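Jenero Realty Opens Key Handover Service for Buyers and Sellers in Plonberg

PLONBERG, Ont. - Jenero Realty is very pleased to announce a new key handover service for people buying and selling homes in Plonberg and the neighbouring community of Brirkix. The service covers the stretch between the signing of the final papers and the first night in the new place, a stretch that our clients have told us, over many cups of coffee, can feel longer than the whole house hunt put together. 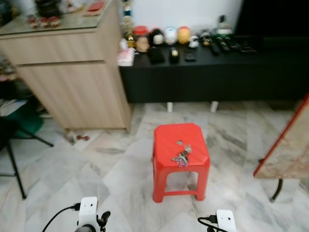 Last updated: 4/25/23

Anyone who has bought a home will remember closing day. The lawyers are waiting on the bank, the movers are waiting on the lawyers, and the family is sitting in the driveway with a cat in a carrier and a cooler full of sandwiches. Our office has always tried to help where it could, but until now that help depended on who happened to be free that afternoon. With the new service, each client has one person at our office to call from the day the conditions are lifted until nine days after possession.

That person will confirm the handover time with both sides, collect and label every key, fob and garage opener, and walk through the home with the buyer before the movers arrive. Sellers get the same care on their end, including a plain-language list of what stays with the house and what goes. A good many of the phone calls we take after a sale are over curtain rods, garden hoses and the spare mailbox key, and we would love to have those sorted out early - it makes for much friendlier neighbours.
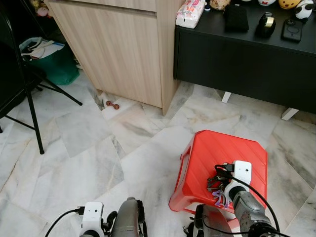 Tried out first at Patwary Court

The service was first offered last July at Patwary Court, the townhouse development on the north side of Plonberg, where 14 families took possession over a single summer. They were generous with their comments, and a lot of what they said has gone into the finished program. Several asked for evening appointments, so those are now offered as a matter of course. Others wanted their meter readings written down and shared with both parties, and we were happy to add that too.

We also heard from first-time buyers who simply wanted somebody beside them while they found the water shut-off and the electrical panel, and who had felt a little shy about asking.
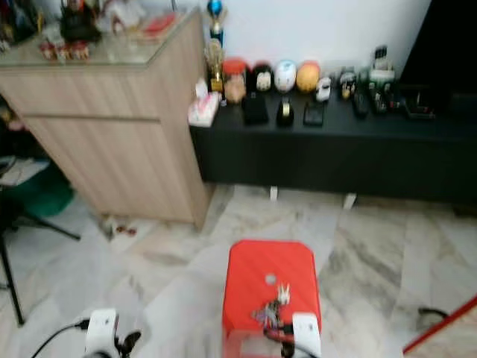 There is no rush on these visits, and clients are welcome to bring parents, children or the friend who knows furnaces. Our staff will go through the house at whatever pace suits, and will leave behind a folder with local numbers for garbage pickup, hydro, water and the library, which runs a lovely story time for newcomers with little ones.

The service is included at no extra charge for anyone who buys or sells through Jenero Realty. Clients who have already signed with us and have a closing date ahead of them can be added right away by calling the office. People working with another brokerage may book the handover visit by itself, and our front desk will gladly explain the fee.
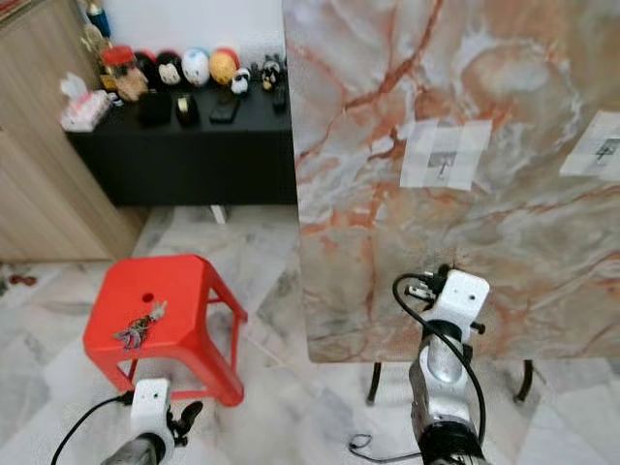
Marble-print board with rust-coloured veining.

About Jenero Realty

Jenero Realty is an independent brokerage serving Plonberg, Brirkix and the farms and cottages in between. Our office is at 66 Brirkix Road, with parking behind the building, and the kettle is usually on. Media and client enquiries are welcome at the front desk during office hours.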